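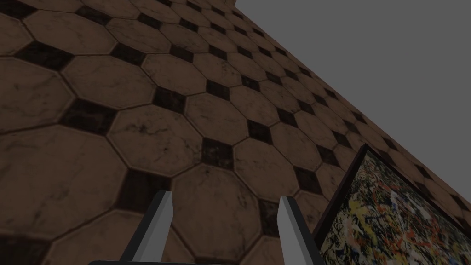
sellaline-achats – LISEZMOI

Tableau de prévision matériel pour la cellule de préhension Sellaline (avril 2018). Pas de code ici ou presque, surtout des fichiers CSV + un script de totaux.

Contenu
postes.csv – une ligne par article, prix HT
devis/ – PDF fournisseurs, nommés par firme
simu/ – essais en simulation, pince à deux doigts
totaux.py – recalcule tout, à relancer après chaque modif

Où on en est
Bras : pas commandé. Deux devis, Jeltcombe et Masanja. Masanja moins cher mais câblage en sus, à vérifier.
Pince : parallèle, deux doigts. Devis Wenwood à 925 € HT, port non compris.
Doigts de rechange : 104 € la paire. En prendre deux paires minimum.
Bride d'adaptation : 17 € pièce, dispo partout.
Caméra poignet : 794 € HT, support compris normalement. Redemander.
Poste de calcul : on garde l'ancien jusqu'en décembre, après on verra.

Ordre d'achat
Simu d'abord, ensuite pince + bride, bras en dernier. Ne pas signer le bras tant que la course des doigts est pas validée – on s'est déjà fait avoir sur la cellule d'avant.

Format
Séparateur point-virgule, virgule décimale, UTF-8. Colonne "statut" : devis, validé, commandé, reçu. Rien d'autre sinon le script plante.

Manque encore
Frais de port Wenwood
Durée de garantie Jeltcombe
Ligne maintenance, vide pour l'instant
Formation : a chiffrer

Contact : Ionuț Olteanu. Toute ligne ajoutée sans devis joint sera suprimée.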